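The case for the spare room

By Efa Bellis
Last updated: March
289 shares | 8 comments

My neighbour Parveen Dewan has turned her spare room into a home gym, and I have been asked to be pleased for her. I am trying. It has a mat, a bench and a television on which a man shouts. What it no longer has is a bed, and so her brother, when he comes to Beventhorpe, sleeps on the sofa with his feet on the dog.

This is happening all over town. Spare rooms are becoming offices, studios and, in one house on my road, a place for "breathing". I had thought we were all managing that on the landing. The word spare has become an embarrassment, like a gap in a CV. A room must now earn its keep.

I'd like to speak up for the room that does nothing. My aunt had one. It smelt of soap and old magazines, the radiator was never on, and it held every object in the family that was too good to throw away and too awful to look at daily. You were put in there with a hot water bottle and a biography of an admiral. I have slept in hotels at £454 a night and been less happy.

The furniture was a large part of it. Spare rooms were where grand things went to retire – the wardrobe that wouldn't go back down the stairs, the dressing table bought in a moment of confidence. No sensible person chooses carved roses for a room they have to get dressed in every morning. For two nights in October, though, they make you feel like a minor duchess.
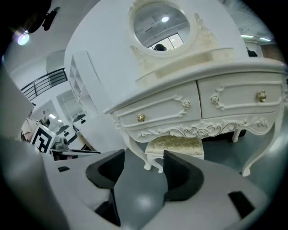
A dressing table with gold knobs and no shortage of carving.

Parveen says I can come round and use the bench whenever I like. I've told her I would sooner lie down, and she has pointed out that the bench is for that as well.

Comments (8)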